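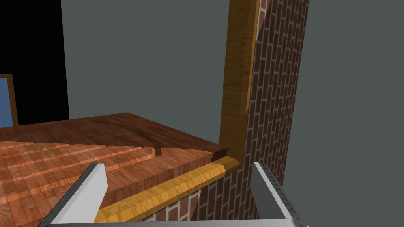

Planner rejects valid poses beside a kitchen counter post, although the simulator reports no contact

Posted Nov 5, 2025 in Motion planning and collision checking
Tags: collision geometry, Noker, Jinstead, simulated kitchens, parallel gripper

Rarotville Robotics Teaching Laboratory

Our laboratory is preparing a set of simulated kitchen tasks for second-year students. The physics and rendering are handled by Jinstead, and arm trajectories are produced by Noker through the standard bridge. The kitchen fixtures come from the Dhillon interior set, which we have imported without alteration to the visual meshes.

The difficulty concerns one region of one kitchen, namely the end of the counter where the yellow wooden trim meets the vertical post. When the gripper is brought low over the lighter block section, Noker frequently refuses to plan and reports that the start state is in collision. Jinstead, given the same joint values, reports no contact between any finger and any fixture. The rendered view from the gripper agrees with Jinstead as far as we can judge by eye: the left fingertip is above the wood and there is open space between the fingers.

In order to describe the fault properly, we drew 1,000 start poses at random within a small box above that end of the counter, discarded nothing, and submitted each one to both systems. Noker rejected 516 of them. Jinstead found contact in none. The same test above a plain table in another room produced full agreement.

We have already checked the following.

The transform between the world frame and the arm base is identical in both systems.
The finger opening is passed to the planner correctly.
Units are metres throughout.
Self-collision is not involved. The report always names the fixture body and one finger link.

The fixture in question is imported as a single body. It includes the dark worktop, the lighter block area, the trim, the post and the brickwork beneath. The importer lists its visual mesh at 3,060 triangles and its planning geometry as "auto".

We would be grateful for advice on two points. First, what could cause the planner to see an obstacle where the simulator sees none? Second, is there an accepted way to correct this without switching off collision checking for the fixture, which our assessment rules do not permit?

Jinstead Users' Group, Collision Working Party
Marked as the accepted reply

The setting you quote, "auto", is very probably the cause. When the bridge passes a single rigid body to the planner and no planning geometry has been supplied, it builds one convex hull around every vertex of that body. The simulator does not use this hull. It uses the collision shapes stored with the asset, and in the interior sets these are normally separate boxes for each part. The two programs are therefore testing the gripper against different shapes, and both are answering correctly for the shape they hold.

For a table, the hull and the true surface differ very little as seen from above, and you would expect the agreement that you found in the other room. A counter with a tall post at one corner is a much worse case. The hull must contain the top of the post and also the far edges of the worktop, and everything on a straight line between them becomes solid as far as the planner is concerned. The result is a sloping wedge of occupied space which rises from the worktop towards the top of the post. Your fingers are inside the wedge.

You may confirm this before making any change. Open the planning scene viewer, turn off the visual meshes and turn on planning geometry. If the explanation is right, you will see one faceted solid with slanting sides in place of the counter. It is also instructive to plot your rejected poses by height and by distance from the post. They should be concentrated close to the post and low down, with a clean sloping boundary between rejected and accepted poses.

The recommended correction is as follows.

Step 1. Export the fixture from Jinstead with the option to keep collision parts separate. Each part should arrive as its own named shape: worktop, block section, trim, post and brickwork.

Step 2. In the fixture description, replace "auto" with an explicit list of those shapes. Boxes are sufficient for the worktop and the post. The brickwork may also be given as boxes, one for each straight section.

Step 3. Examine the boundary between the dark worktop and the lighter blocks. There is a visible step there, with a small notched corner. If the exporter has placed one box over both areas, the lower area will be treated as though it were at the height of the higher one, and low approaches over the blocks will still be refused. Use two boxes.

Step 4. Represent the trim as a box unless your students are required to touch it. Its bevelled profile is not worth reproducing for free-space motion, and a box errs on the cautious side.

Step 5. Attach all shapes to the original body name, so that existing task files continue to work.

Step 6. Clear the planning scene cache and restart the bridge. The cache is keyed to the body name and not to the geometry. An unchanged name will return the old hull until the cache is cleared.

Please then repeat your test with the same random seed and post the new count. A small number of disagreements would not be surprising, particularly at grazing distances, but the sloping region should have gone.

Northern Automation Helpdesk

Have you tried raising the planning time limit? We had many failed plans in Noker last year and they went away when the limit was increased. The sampling planners do need longer in cluttered kitchens. It would also be advisable to update to the newest release before investigating further.

Reply to the above from Rarotville Robotics Teaching Laboratory

Thank you. The limit was doubled before we posted and the count did not change. The rejection is issued at the start-state check, before any sampling takes place, so we do not believe time is a factor here. We are using the release issued in April and have no plans to change it during the teaching term.

Manipulation Software Office, Shared Facilities

We support the accepted reply and wish to add a note on padding, as it will become relevant once the hull has been replaced.

Noker inflates every link of the robot by a default margin before it checks for collisions. In the configuration supplied with the bridge this margin is 4 mm. On the arm links it does no harm. On the fingers it reduces the usable gap from both sides, and it will cause rejections when a fingertip is placed deliberately close to a surface, as it must be for any pick from the worktop. Jinstead applies no such margin.

Our practice is to set padding separately for the arm and for the fingers. The arm keeps the default. The fingers are given zero padding during the final approach and the default at all other times. The change is made by the task script immediately before the approach is requested, and is reversed when the retreat has been planned. It should not be left to students to remember, and we suggest that it be placed in a wrapper function.

Attention should also be given to the finger meshes themselves. The right finger in your view has a row of fine teeth along its inner edge. If these are present in the planning model, they add triangles and slow each query for no benefit. A single box for each finger pad, with its face set level with the tips of the teeth, is adequate for planning. The detailed mesh may remain in the renderer.

Lastly, we would advise adding the comparison test to your automatic checks. A nightly run that submits the same poses to both systems, fixture by fixture, and fails when they disagree beyond a chosen limit will find the next fixture of this kind before a class does. Tall parts attached to low, wide parts are the ones to watch - shelving over a worktop, a tap on a sink, a hood above a hob.

Rarotville Robotics Teaching Laboratory
Follow-up by original poster

The planning scene viewer showed the single solid precisely as described, with one long sloping face running up to the top of the post. We have separated the fixture into parts, used two boxes at the step, and cleared the cache. The cache instruction was necessary. Our first attempt omitted it and produced an identical count of rejections.

With the same seed, the sloping region has disappeared. The few poses that are still refused lie close to the wood, and all of them are accepted when finger padding is set to zero. We have adopted the wrapper function and will simplify the finger pads before the next release of the exercise files.

One matter remains open. The Dhillon set contains other counters with posts, and the export has to be repeated by hand for each. If any member has a script that performs the separation for a whole kitchen, we should be glad to receive it in a new thread.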